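Modeo Sprachverlag
Unser Lateinlehrgang »Grisenent« für den Unterricht zu Hause und in kleinen Lerngruppen ist ab Dezember in überarbeiteter Fassung erhältlich. In den folgenden Beiträgen informieren wir über Aufbau, Materialien und Umstellung. (1/9)

Modeo Sprachverlag
Der Lehrgang umfasst weiterhin 33 Lektionen. Neu gegliedert wurde der Anfangsteil: Die a-Deklination und das Präsens der ersten Konjugation werden nun gemeinsam eingeführt, damit bereits in der ersten Woche vollständige Sätze gelesen werden können. Der Ablativ folgt später als bisher. (2/9)

Modeo Sprachverlag
Die Audioaufnahmen liegen vollständig neu vor. Gesprochen werden sämtliche Formentabellen und Lesestücke in der rekonstruierten klassischen Aussprache. Familien, die mit der kirchlichen Aussprache arbeiten, finden die Lesestücke – nicht jedoch die Tabellen – zusätzlich in dieser Variante. Die Leitung der Aufnahmen lag bei Yee-man Tam. (3/9)

Modeo Sprachverlag
Zum Lehrerheft: Der Lösungsteil wurde auf 38 Seiten erweitert und enthält nun auch Übersetzungen der längeren Lesestücke. Eltern ohne eigene Lateinkenntnisse werden durch jede Lektion geführt. Hinweise zur Bewertung schriftlicher Arbeiten stehen gesondert im Anhang. (4/9)
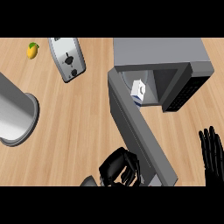

Modeo Sprachverlag
Der Wortschatz wird in »Grisenent« nach Sachfeldern geordnet. Jede Lektion schließt mit einer mündlichen Übung, in der die Kinder Gegenstände aus ihrem Alltag lateinisch benennen und mit einer Ortsangabe verbinden. Der Milchkarton auf dem Drehteller der offenen Mikrowelle ergibt etwa »lac in furno est«; für den Ofen genügt auf dieser Stufe »furnus«. Fortgeschrittene ergänzen ein Adjektiv und achten auf die Kongruenz, was gerade bei »lac« (Neutrum) erfahrungsgemäß Übung verlangt. (5/9)

Modeo Sprachverlag
Für die Wiederholung steht das Karteikartenset »Onder« zur Verfügung. Die Karten sind nach Lektionen nummeriert und nennen bei Substantiven Genitiv und Genus, bei Verben die Stammformen. Besitzer der bisherigen Auflage benötigen kein neues Set. Eine Konkordanz der geänderten Lektionsnummern kann kostenfrei bei uns angefordert werden. (6/9)

Modeo Sprachverlag
Zum empfohlenen Arbeitsrhythmus: Wir raten zu vier kurzen Einheiten in der Woche. Für Kinder, die noch nicht flüssig schreiben, können die schriftlichen Aufgaben der ersten Lektionen mündlich bearbeitet werden. Eine Verteilung des Stoffes auf zwei Schuljahre ist vorgesehen und im Lehrerheft als eigener Plan enthalten. (7/9)

Modeo Sprachverlag
Das Lesebuch »Ursu« bleibt unverändert lieferbar. Es setzt den Stoff bis einschließlich der konsonantischen Deklination voraus und kann daher künftig etwas früher begonnen werden. Der Druckfehler im Vokabelverzeichnis (»mālum« und »malum« vertauscht) ist im aktuellen Nachdruck berichtigt. (8/9)

Modeo Sprachverlag
Fachliche Rückfragen beantwortet Yvonne Entwistle jeweils am Freitag in der telefonischen Sprechstunde. Lerngruppen und Schulen erhalten auf Anfrage ein Prüfexemplar des Schülerbandes; das Lehrerheft wird nur gegen Nachweis einer Lehrtätigkeit oder zusammen mit dem Schülerband abgegeben. (9/9)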